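Drurkadley Community Help
Home and Household > Clearing out and getting rid

Getting a double wardrobe down a narrow staircase, saw it up or take it apart?

Asked March 24, 2022

We have an old double wardrobe in the back bedroom that needs to go. It was in the house when we moved in and I think whoever put it there built it in the room, as there is no way it went up those stairs in one piece. The doors are heavy and the back is thin board held on with a great many small nails.

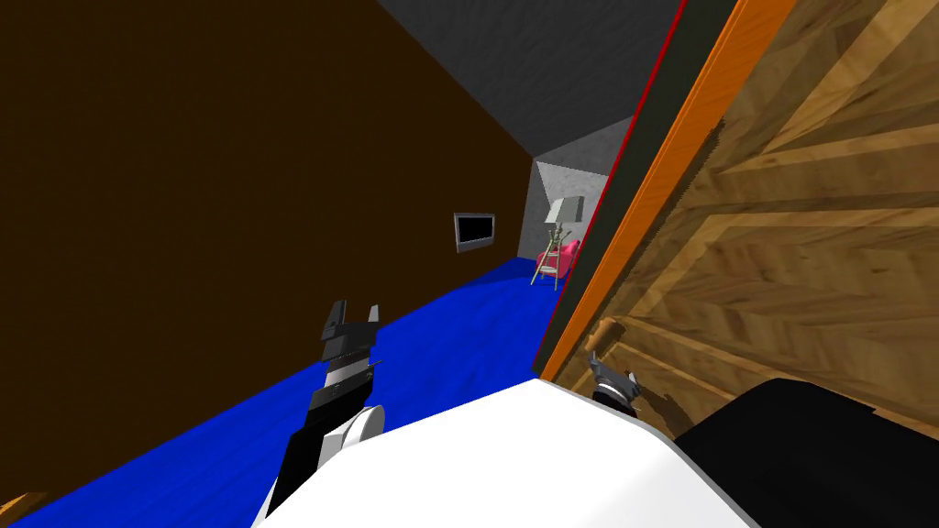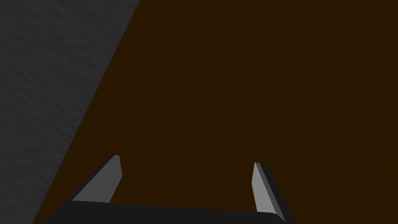
The stairs have a turn halfway and they are 600 mm wide at the tightest point. The wardrobe is a good deal deeper than that with the cornice on. I have had a look inside and I can see screws along the top rail but nothing obvious at the bottom, so I suspect the base is glued, or there are dowels.

What I would like to know:

Is it worth trying to take it apart properly so someone else can have it, or should I just saw it up? I asked at the charity shop in Jernton and they said they would only take it whole and only from the ground floor.

If I do break it up, will the tip take it as ordinary wood, or does the varnish make a difference? And is the council collection any good? I was quoted £44 for up to 3 items, which seems steep for what is really one item, but I don't have a van.

I have a cordless drill, a hand saw, a claw hammer and a pair of pliers. I would rather not buy anything else for one job.

3 answers

Answer 1 (marked as helpful)

I have done two of these, both older than yours by the sound of it. Take the doors off first, before anything else. Doors are most of the weight and they swing about when the carcass starts to move. Open each one fully, put a couple of books or a folded blanket under the bottom corner to hold it up, then undo the bottom hinge followed by the top. If the screws are painted or varnished over, scrape the slot clean with an old knife first or the driver will slip and chew them up.

Next the cornice. On a lot of these it only sits on top and is held with four or so screws from inside, or with blocks. Lift it off and stand it in another room out of your way.

Leave the back until near the end. It is the only thing keeping the carcass square, and if you pull it off with the wardrobe standing the whole lot can fold sideways. Lay the wardrobe down on its front with a blanket under it and take the back off from there. The little nails come out easiest if you tap the board from the inside to lift it, then knock it back flat, which leaves the heads standing up for the pliers. It is slow. It took me most of an evening and I filled a jam jar. Wear proper shoes, you will miss some.

Once the back is off, look at the joints at the base. If there are dowels and the glue is old, a block of scrap wood and a hammer from the inside will usually start them. Go a little at each end in turn. If it won't budge after a fair try then saw through the base and have done with it. You have lost nothing, the sides will still go down the stairs flat.

Measure your longest piece against the turn on the stairs before you carry it. The width is one thing but the height of the ceiling at the turn is what caught me. I had a side panel stuck against the landing light and had to go back up with it.

The glued type can't really be passed on once it has been apart, but the doors can. Someone always wants doors for shelving or a desk top. I put mine on the free section here and they went in 2 days.

Answer 2

saw it up. life is too short. nobody wants brown furniture any more

Answer 3

On the tip question, Bosalach takes it. There are separate skips for clean timber and for treated or painted wood, and furniture goes in the treated one whatever it is finished with. Take the hinges, handles and rail out at home and put them in scrap metal. You are supposed to get the nails out as well but I have never been stopped over a few. You need to book a slot on the website and they do check the number plate. If you borrow a van you need the permit too, which is free but takes several days to come, so apply before you arrange the van. Opening hours are shorter from October, not that it affects you now.

An estate car with the seats down will take the sides and doors of a double wardrobe if nothing is over 1.9 m. I did ours in two trips and no permit was needed for a car.

The council collection is fine but they only pick up from outside at ground level, so you would still have to get it down the stairs yourself. Ask whether a dismantled wardrobe counts as one item. When I rang they said yes if it was tied in bundles, then the crew left a bundle behind and I had to ring again. If you have anything else going, such as a mattress, it is better value.

Price on the Jernton road used to do house clearance and would come upstairs for it, but I don't know if they still do single items. Worth a phone call.

Comment from the person who asked

Thank you, that is very useful, especially about leaving the back on. I was going to start with that. I have measured the turn and the sides should go round if I tip them. The handle end of one door has a split in it so I will probably keep the other and tip that one. Have applied for the Bosalach slot.

Reply to this comment

Keep the long screws from the top rail as well. They are good screws.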